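Getting the Kedar arm to open cabinets

The Kedar kitchen arm from Clemholm comes with a cabinet routine that needs setting up once for each pair of doors. Clear the counter first and run the simulator before you let it near the real thing. 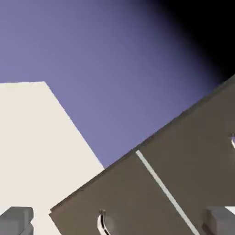
Vinzenz Danzer

With curved silver handles on brown fronts, start with the fingers wide apart, one on either side of the handle. Close them at the slow setting. If the grip slips, wipe the handle with dish soap and water.

The door kit costs 112 dollars and includes 11 finger pads. Order spares before December.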